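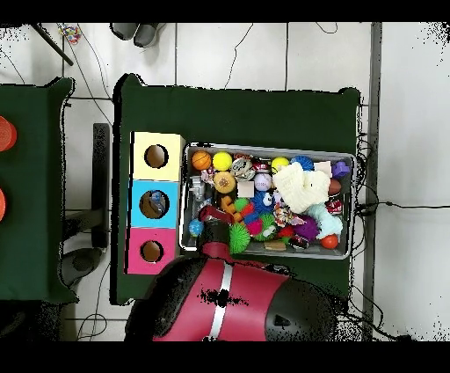
Green table, toy tray on the right, the three stacked cubes beside it.

Sunday, August 18, 2024

Placards for the Villalba Street march. Long day, and my shoulders know it, but what a good one. Finished count is 81 signs, all on sticks, plus the long banner, which still needs its second pole sleeve. Todor Hodžić came in early and had the screens coated before I'd found my apron, bless him.

The march steps off from Stundholm library, goes down Villalba Street and ends at the precinct steps, where the petition gets handed over. It stood at 3743 names on Friday. We talked about putting the number on the banner and decided against it - it keeps going up and I don't want to be repainting a digit on the sidewalk.

Ink notes. The Tiretti black is lovely on the white card and miserable on the recycled brown. It sat on top and smudged on everything, including me. Two thin passes with a proper wait between them was much better. First batch got one thick pass and we lost 17 of them, mostly "WHO ANSWERS FOR GUVBERG?", which has that big heavy W. I kept the spoiled ones for testing. Please don't throw them out, the backs are perfectly good.

Lettering: anything over 7 words is hopeless from across a street. I held a few up by the fence while Todor stood at the far curb and shouted back what he could read, and the long one about the civilian review board came back as "civilian something." So that one is now REVIEW BOARD NOW, and it reads beautifully. The writers may grumble, I'll take the blame.

Sticks. Blagoje Babić rang the precinct about their rules, and the officer he got was pleasant enough but didn't know. Somebody else is supposed to call back. Last November they made people leave wooden sticks at the barrier, and I remember that miserable pile in the rain, so I'd like cardboard tubes ready in case. The tubes take two staples and a wrap of tape. One staple spins.

Left to do:
- second sleeve on the banner, double stitched
- wash the small screen (I ran out of steam, sorry)
- more white card, the brown can wait for indoor posters
- ask Blagoje again about the sticks
- Todor has the good squeegee in his car

Last updated: Sunday night, T.H. added the squeegee line
Workshop notebook - questions to whoever is at the print bench - Back to top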